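Home | Issues | Authors | Contact

Tuesday, November 12, 2019
Viola Longo

4.2 How word of the fire reached Kusadley

Most households on the east side of Kusadley first heard of the Ernine grass fire from a neighbour. The district alert went out later, and many people had already begun packing by then.

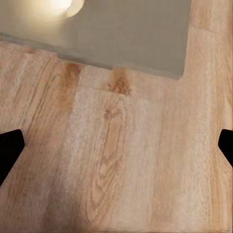
We spoke to 47 residents in the weeks that followed. Of these, 18 had left home before any official message arrived. Several said they went by the smell of smoke and the change in the wind. Older residents tended to wait - some wanted to hear it from the radio first.

The timing differed by street. Homes along the Iwasaki road lost power early and had no working landline, so people there relied on mobile phones or on someone knocking at the door.

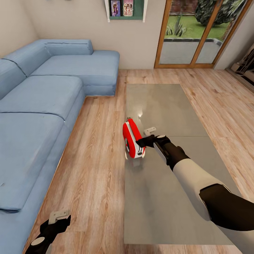 Rumour was a problem as well. One message claimed that the Dadent bridge was shut, and it was passed on widely before the council corrected it. The bridge stayed open all evening. By the council's own estimate, about 1000 people crossed it that night.

Figure 3. Living room with sectional sofa, simulated view.
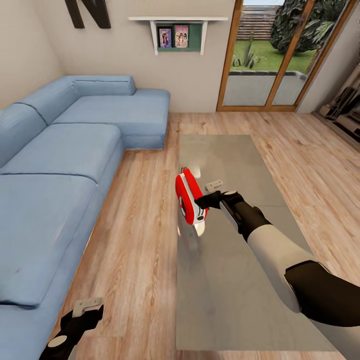
4.3 Returning home

Residents were let back in stages, starting with the streets nearest the school.

Share | 18 comments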